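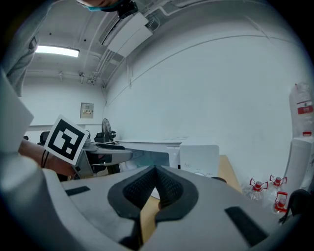

Hovland to Kilus without a car – bus or ferry?

Reading time: 2 min

fellwalker_tm
Planning a trip in April and stuck on the middle leg. The guidebook says take the ferry from Hovland to Kilus. The regional planner only offers bus 111 via Grurkville. Has anyone done either one outside high season? I have one rucksack and no fixed bookings yet.
Tarek Mahrous

ekstrom_a
Bus 111. The ferry timetable has two parts, and the April sailings are in the second part with a footnote: request only, book by phone before noon the previous day. The planner leaves out request sailings, so you don't see them.
The bus connects at Grurkville with a five minute change. Same stop, same side of the road.
Arvid

kitden_local
I disagree about the change. Five minutes is the timetable figure. The 111 comes down from Kitden first, and if the pass road is on single-lane working it arrives late. The onward bus is a different operator and doesn't wait. I have missed it twice.

ekstrom_a
Was that on a through ticket? With a through ticket the driver radios ahead and the second bus is held. With two singles it isn't.

kitden_local
Two singles. The machine at Kitden doesn't sell through tickets.

ekstrom_a
Then buy from the driver and ask for Kilus, not Grurkville. Fare is 687 whichever way you pay.

portside
The ferry is being undersold in this thread. Request sailing means you ring up, give a name and it runs. I did it for one passenger (me) and it left on time. It is also the only option on Sundays, when the 111 stops at Grurkville and there is nothing onward.

ekstrom_a
Correct on Sundays. On wind I would still be careful: a request sailing that gets cancelled is not replaced by a bus, a scheduled one is.

portside
Not my reading of the conditions of carriage, which say "any confirmed departure". A request sailing is confirmed once they ring you back.

ekstrom_a
They don't always ring back.

fellwalker_tm
Thanks all. I'll travel on a weekday, through ticket from the driver, and keep the ferry number as a fallback. Does anyone know if the waiting room at Grurkville is open in April?

kitden_local
Open until the last 111 has gone. No toilets, the nearest are at the petrol station.

Last post: January 9, 2026
Contact the moderators | © Branch Lines & Back Roads forum | Back to top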